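Minutes, hardware working group
24/07/2025, Bornau workshop, main bench
Minutes taken by the group secretary

**1. Previous minutes**

Accepted with one correction. Item 4 said the Eso rack was due for disposal. It should have said the old Eso shelving. The rack stays.

**2. Desktop refurbishment, status**

The group is still working through the desktops that came in from the Jetden office in April. The batch is 160 machines. All have been logged and given a shelf number. Those with swollen capacitors or bent case rails were pulled at intake and are on the bottom shelf, to be used for parts.

The rest go through the same steps: open, dust, strip the memory, look over the board, refit memory, test, close. The order was changed last time so that memory comes out before the board is looked over. People who tried the new order said it was easier to see the slot contacts and the latches, and asked to keep it. Agreed.

There was a long discussion about the Dell boards. The memory slots sit close to the main power connector and the cables tend to lie right next to where hands need to go.

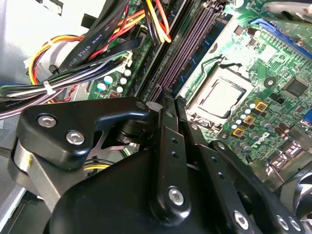

*Dell board with the memory slots empty and the processor in its socket.*

Points raised:

- The processor is to stay in place unless the machine fails its test. Lifting the lever to have a look is not part of the check and should stop. Two boards on the parts shelf have damaged sockets, and it is not known when that happened.
- Slots should be blown out before memory goes back in. The hand blower is enough. Canned air is for the power supplies.
- Latches are to be opened fully before a module is seated. Pressing a module down against a half-closed latch is how the last one got cracked.
- Modules go into the antistatic tray in the order they came out. If a pair gets split up, write the shelf number on the tray label and leave it for sorting.

One member asked if we should match memory across the whole batch so that every machine leaves with the same amount. The meeting felt this would slow things down too much. We will match within each shelf and look at the leftovers at the end.

**3. Cables**

The written guide says to unplug all drive cables before working on the memory. In practice most people move them to one side and leave them connected. Both ways were defended. Unplugging gives more room, but plugs have been put back on the wrong header, and one drive was not found at startup for that reason.

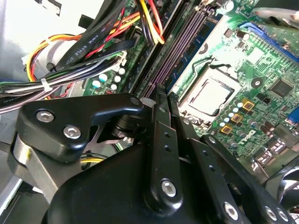
*Power supply wires tied at the left, flat cables lying over them.*

Decided: cables may stay connected if they can be moved clear of the slots without pulling. If they can't, unplug the drive end and leave the board end alone. The main power connector on the board is not to be unplugged for memory work.

Cable ties already in the case stay on unless they hold the bundle across the slots. New ties are in the drawer under the bench. Please cut the tail flush, as the sharp ends have been scratching hands. The side cutters have been missing from the drawer and should be brought back.

The guide will be changed to match. Action: secretary, before the next meeting.

**4. Spending**

The balance stands at 1,643. The offer from Eyvindsson for 12 replacement power supplies was read out. The price was thought fair but the delivery time was long. The meeting agreed to order 7 now and to decide on the others once more machines have been tested. The antistatic mats were put off again.

**5. Workshop**

The lamp over the second bench flickers and is not to be used for board inspection. A replacement tube has been asked for.

Screws on the floor came up again. Case screws go in the blue tub, drive screws in the clear one. Mixed screws go in neither and should be left on the sorting plate.

The back door sticks. Lift the handle before turning the key.

**6. Other business**

A request from Jetden for a list of shelf numbers and test results was agreed. No drives will be listed until wiping is finished.

The label printer is out of tape. Handwritten labels are fine for now, in capitals.

Next meeting: date to be sent round by email. Carried over: antistatic mats, remaining power supplies, leftover memory.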